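Yogurt class sells out again, so Bostiva is adding a July date

Good news if you missed out on the homemade yogurt class at Bostiva last month: there's going to be another one! I stopped in this morning to ask, and Gerardo Layug told me the waiting list had gotten long enough that he and Iulian Radu decided to run the whole thing again in July, starting at 10 a.m.

I took the class myself in spring (my husband still teases me about how many jars are in our fridge) and it's a fun couple of hours. You talk about milk, you talk about starter, and then you get going with a little scale, which is where I learned that my "one big spoonful" at home was way too much. Gerardo likes people to weigh the starter every time, even for a tiny test cup, and I've been doing it ever since. 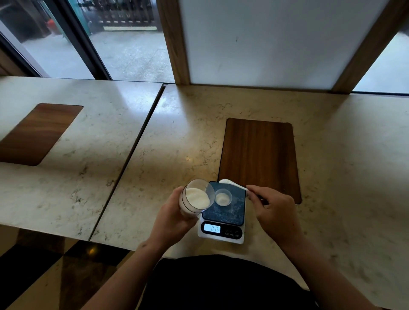
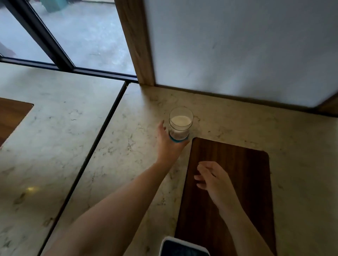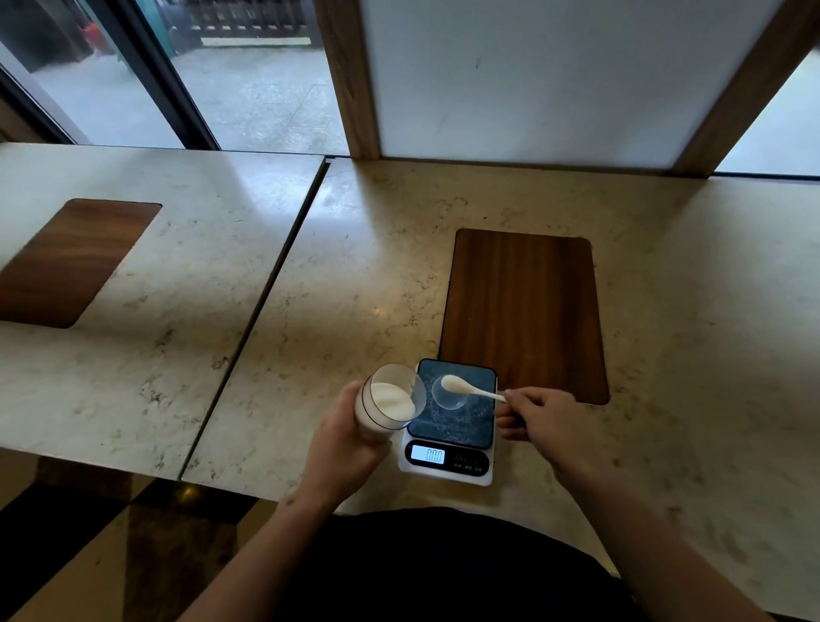
The July class has the same handout as before, plus a new page on thicker yogurt, the kind you strain overnight. Iulian says he'll also talk about what to do with the whey, so I may have to go back just for that. I've been pouring mine into pancake batter and I'm sure there's something smarter.

Bring an apron and a jar with a lid. Sign-up is at the front counter at Bostiva, or you can leave your name at the Malabanan bakery next door and they'll pass it along. The town newsletter goes out to 1,809 homes and the class will be in the next one, so I'd get over there before it lands in everybody's mailbox.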